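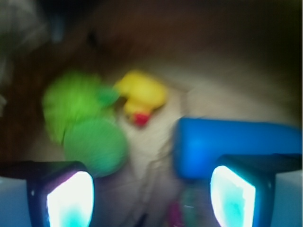

# The Funeck Green

My aunt left me 900 dollars and a painting of a pond. I spent the money in August, mostly on tires, and the pond sat behind my couch until I got bored enough to look at the back of it. Somebody had penciled "Melau, 1958" on the stretcher bar. Well! I grew up twenty minutes from Melau and there's no pond.

So I drove over with it (new tires, very smooth) and took it into the Fivari, the frame shop by the bus station. The woman at the counter tipped it under her lamp and said, "Oh, that's Funeck green."

I said I didn't know what that was.

"Paint company. They shut down before I was born. It goes blue if you leave it in the sun. This was a field."

I looked again and I swear the whole thing flipped on me. The lily pads were hay bales. The duck I'd been so fond of, the one with the weird neck, was a man bending over to tie his shoe.

She offered me 70 dollars for the frame. Just the frame! I said no and asked if she could change it back, and she said there was a restorer over in Ansah who might try it, but he'd want six months and more money than I had in tires.

I drove home with it face down on the back seat, which seems silly now, seeing as the sun had already had it for decades. It's in my hallway, across from the coats. My sister came by on Sunday and stood there with one boot off.

"Cute duck," she said.

I told her thanks and went to put the coffee on.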